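Suston Table Robotics Club

The Suston Table Robotics Club is a student robotics club based in the town of Suston. It is best known for the Driko Project, a long-running effort in which members aged 14 to 19 teach machines to handle everyday tableware. The club was founded by Sandra Ashworth, a design and technology teacher, and holds its meetings in school rooms during term and in members' homes over the holidays.

History

Ashworth started the club after taking a small group of pupils to the Ilard Schools Challenge, where their wheeled robot came last but one. The pupils had enjoyed the gripping task far more than the racing, and back in Suston they asked to carry on with that alone. The early grippers were made from card, string and bicycle spokes. One of them, nicknamed the Heron, could lift an egg cup and is still brought out for new members to try – a lovely, creaking thing that needs two people to work it.

The Driko Project was announced on June 14, 2021, with a small grant from the Afridi Fund, which supports science clubs outside large cities. Itzel Camacho, then a sixth-form student, wrote the first plan and became the project's leader. Her idea was wonderfully simple: if a person could clear a table using the same kind of fingers as a robot, then the robot would have something useful to learn from.

Activities

Members work in pairs, one handling and one keeping notes, and swap after every 32 attempts. Each new member begins with plastic cups before moving on to bowls, then plates, which are widely regarded in the club as the most exciting part of the course. A plate has a low rim and very little to hold, and approaches to it are argued over with great energy.

The summer school in August lasts 5 days. Its final session is the Big Clear, in which every pair tackles a table laid by another pair. Tables are laid to be awkward, with patterned cloths and shiny dishes especially popular choices.
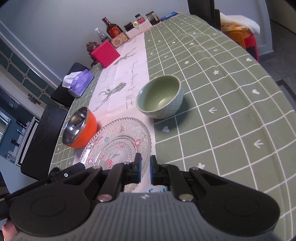
Why does the club use ordinary dishes in place of test blocks?
Ordinary dishes vary in weight, shape and shine, so a method that works on them has a far better chance of working in a real kitchen.

Competitions

The club returned to the Ilard Schools Challenge with its tableware work and won the judges' prize, scoring 80 in the handling round. It now helps to run that round, and its rule sheet has been taken up by several neighbouring clubs.

Library of attempts

Notes from more than 200 sessions are kept in the Driko Library, a set of ring binders and shared files open to any school that asks. Failed attempts are kept alongside the good ones, and Camacho's margin notes on bowls are much loved by newer members.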